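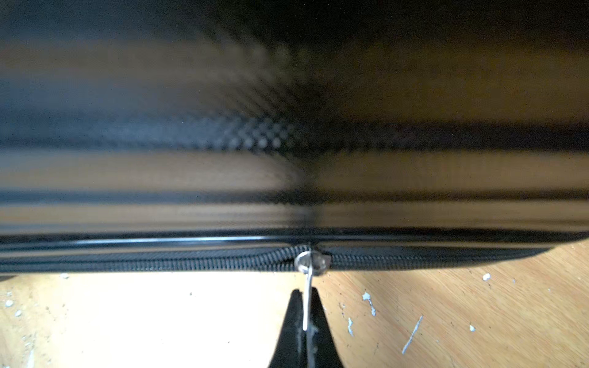 Glossy black hard shell with the checkered weave finish, lid close up.

Pellside Travel Help > Luggage > Care and repair

Fine scratches and haze on glossy black hard-shell case: polish, or leave alone?

Posted by gelley_commuter, 8 August 2021

I have a black hard-shell suitcase with a carbon-fiber-look weave under a gloss finish. The label inside gives the shell as polycarbonate and says nothing about a coating. After two seasons of checked travel the lid has a haze of fine scratches, plus three deeper marks near one corner that catch a fingernail.

What I have done so far:

Washed with dish soap and lukewarm water, microfiber cloth. Removed the dirt, no change to the haze.

Tried a white vinyl eraser on one scuff. The scuff was transferred rubber and came off completely.

I have a bottle of Naylor plastic polish left over from a headlight job and a sheet of 3,000 grit wet paper. Before I use either, I would like to know whether the weave is printed on the surface or sits under a clear layer, and whether abrasive will go through it. I also have some heat marks from a parked car, but those can wait.

Replies (3)

bendden_bench

The weave on most cases of this type is a printed film with clear material over it. The thickness of the clear layer varies by maker and you can't measure it at home without cutting the shell. Treat it as thin.

Test first on the underside, near a wheel housing. Rub a small area with a damp white cloth and a drop of the polish. If the cloth picks up black or gray pigment, the color is at the surface and you should stop there. If it stays white or goes slightly milky, you are in clear material and can continue.

Procedure I use on polycarbonate shells:

1. Empty the case and close it. Latch or zip it fully so the lid doesn't flex under your hand.

2. Wash, rinse and dry. Grit left on the shell will cut deeper than the polish does.

3. Mask the zipper tape, badges and any rubber trim. Polish residue dries white in zipper teeth and is slow to remove.

4. Apply a pea-sized amount to a damp foam pad. Work an area the size of your palm, by hand, straight strokes along the length of the shell. No drill attachment. Polycarbonate softens with friction and a powered pad can drag the surface.

5. Wipe, inspect under a lamp held low to the surface, repeat up to three times. If the haze is unchanged after three passes, more passes will not help.

6. Finish with a plain plastic-safe wax, no solvents.

Don't use acetone, lacquer thinner or ammonia glass cleaner. All three can craze polycarbonate, sometimes a day or more afterward.

On the paper: use it wet, and only on the three deep marks. Keep the pressure light and check after every few strokes. A mark that catches a fingernail may be deeper than the clear layer, in which case you can soften its edges and no more.

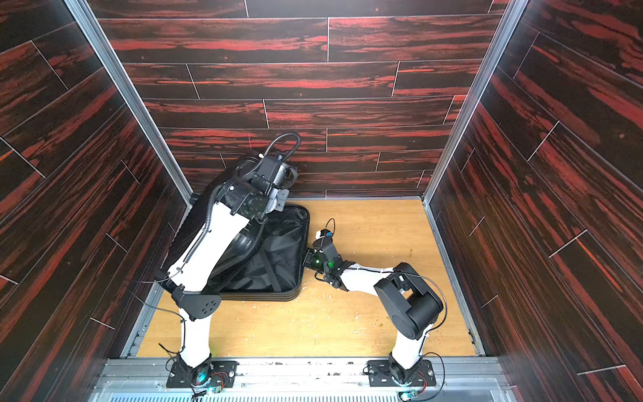
Inside surfaces and hinges

Worth doing while the case is out. Open it flat on a clean floor and vacuum the corners with a brush nozzle. Sweep the floor first, or the shell will pick up new scratches from whatever it is resting on. Fabric lining can be wiped with a barely damp cloth. Leave the case open overnight before storing it. A dry silicone spray on metal hinge pins is fine. Keep oil off zippers.

naylor_st_luggage

I wouldn't bother. It's a suitcase. It will get scratched again on the next flight. Get a cover. Mine was cheap and has lasted 17 trips, though you do have to take it off to get at the side handle.

kerbside_17

Agree with most of the first reply. Two additions.

Check the warranty before you polish. Some makers exclude any shell that has been refinished, and the deeper corner marks may be worth a claim if there is a crack under them. To check, press beside the mark with your thumb from the inside and look for a white line on the outside. If there is one, polishing is the wrong job and the shell needs a repair or replacement.

Second, the heat marks. If they are ripples or a shallow dent, leave them. People try a hair dryer on these, and a printed film can lift before the shell is soft enough to move. Polycarbonate is soft enough to reshape somewhere near 300 °F, well past what the lining and adhesive will take.

For storage, keep it out of direct sun and don't stack anything heavy on the lid.

gelley_commuter

Did the underside test, cloth stayed white. Two passes with the polish took out most of the haze on the test patch. No white line at the corner. I will do the lid next and leave the deep marks as they are.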